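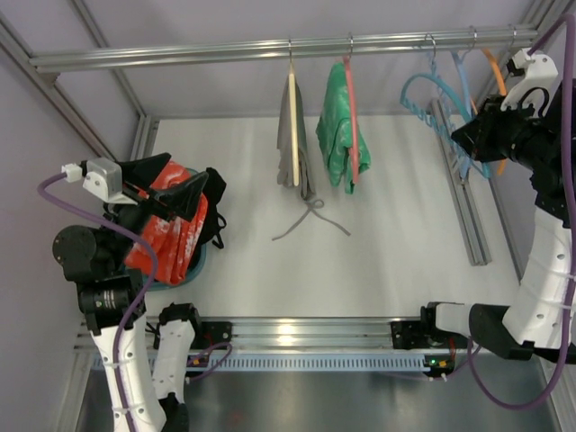 Fontana Laboratory, operating practice for two-arm garment handling cells. The revised rules take effect in December and apply to every cell at the Casport and Gisard sites. We are posting the main points in this thread for staff, visiting groups and partner labs. (1/25)

The rules cover any cell in which two arms share one work surface and handle cloth, hangers, baskets or similar soft goods. Cells with a single arm remain under the earlier practice until further notice. (2/25)

Responsibility. Each session has one named operator and one named observer. The operator controls the arms. The observer watches the work surface and holds the stop button. The two roles may be exchanged only between episodes, with both arms at rest. (3/25)

A person working alone may review recordings, edit task sheets and prepare garments outside the cell. A person working alone may not power the arms. This rule has no exception for short tests. (4/25)

Before power is applied, the operator checks four points, in this order: base mounts tight on the front frame, cable ties in place along the links, connectors fully seated at the wrist, stop button tested. The observer initials each point. (5/25)

Cables. A cable on a moving arm must have enough slack for the full range of the wrist, and no more than that. A loop that can reach the work surface, a basket or a hanger is a fault. Re-tie it before the session begins. (6/25)

Replace any tie that has slid along the link. Ties are not to be pulled back into position and reused. Spare ties are held with the tool kit at each cell. (7/25)

Rail and hangers. Set the rail at the position given in the task sheet and tighten both ends. A rail that sits at a slight angle is acceptable if the task sheet calls for it. A rail that turns by hand is not acceptable. (8/25)

Hangers of mixed color and shape are permitted and, for most tasks, required. Policies trained on one hanger type performed poorly on others in our internal review. Task sheets now state a minimum of three types per session. (9/25)

Empty hangers stay on the rail unless the task sheet says otherwise. They may be bunched at one end or spread out. Operators should vary this between episodes and should not straighten the row during one. (10/25)

Garments. Every item is inspected before use. Remove pins, loose buttons, paper tags and anything else that could come away in a gripper. Drawstrings and straps may remain, subject to the next post. (11/25)

Long cords need particular care. A drawstring or strap may lie on the work surface or hang over a basket rim. It may not lie across a joint, a base mount or a cable duct. If it moves there during an episode, the observer calls a stop. (12/25)

Garments used in the cell are not to be worn afterward. They are washed according to the site schedule and retired when the seams open. The garment log gives the current state of each item. (13/25)

Baskets. Place the basket within reach of the assigned arm, clear of the front frame. Items may spill over the rim. Ordinary disorder is part of the task and should be left as it falls, provided the cord rule above is met. (14/25)

Shared space. Each arm has an assigned zone, written on the task sheet. A handover zone is used only when the task includes a handover. When one arm enters the handover zone to wait, the other approaches at reduced speed. (15/25)

Working near the rail carries the highest risk of a snag. An arm reaching among hangers moves at reduced speed until the gripper is clear of the last hook. The gripper may be closed on approach. It must not be opened between two hangers that touch. (16/25)

If a hanger catches on a gripper, the operator holds position. Do not pull. The observer confirms what is caught, and the operator then backs out along the path of entry. If this fails once, stop the cell and clear it by hand with power removed. (17/25)

Hands stay outside the enclosure whenever either arm is powered. This includes reaching in to turn a garment, pick up a fallen hanger or move a basket. Most entries in last year's incident book at Gisard concerned this rule. (18/25)

Recording. An episode begins when the operator announces "start" and ends when the operator announces "end." Everything between the two is kept. Trimming the opening or closing seconds is done later by the data group and never at the cell. (19/25)

Failed episodes are kept and labeled as failed. A dropped garment, a missed grasp or an empty hanger knocked from the rail is useful material. Deleting such an episode to improve a success figure is a breach of these rules. (20/25)

For reference, the autumn review at Casport examined 3,453 episodes. Of these, 1,553 had an incomplete label, most often a missing note on the starting state of the garments. The label form has been shortened in response. (21/25)

The shortened form asks for the task number, the starting state, the result and one line of free text. Starting state means where each garment is before the first movement: on a hanger, in a basket or on the surface. "Normal" is no longer accepted as an entry. (22/25)

Session length. Operators take a break after 50 minutes at the controls. A site may set a shorter limit. No operator records more than 70 episodes in one day, including failed ones. Observers follow the same break rule. (23/25)

Training. All operators and observers complete the Falska course module on shared work surfaces before their next session. Those who completed it under the previous rules need to repeat the section on cords and cables only. Site leads hold the sign-up list. (24/25)

Questions about interpretation should go first to the site lead. Requests for an exception must be made in writing to Mélanie Chan, head of operating practice, before the session concerned. Approval given by word of mouth at the cell is not valid. (25/25)

Added in reply to questions received after posting. The two-person rule applies to visiting groups in full. A visiting group may supply its own operator, provided that person has completed the module. The observer must be Fontana staff.

On task sheets: older sheets remain valid through December if the zones are marked on them. Sheets without zones should be returned to the site lead for correction and should not be amended by hand at the cell.

On hangers: clip hangers are not covered by the revised rules and should not be placed on the rail for now. A separate note will follow after the Casport trial. Plain hangers and hangers with ridges or notches may be used.

On stops: calling a stop requires no justification at the time. The observer writes one line in the incident book afterward, and the episode is labeled as stopped. Stopped and failed are separate results on the new form.

The full text of the rules is available at the front desk of both sites and in the shared folder for partner labs. Where this thread and the full text differ, the full text applies.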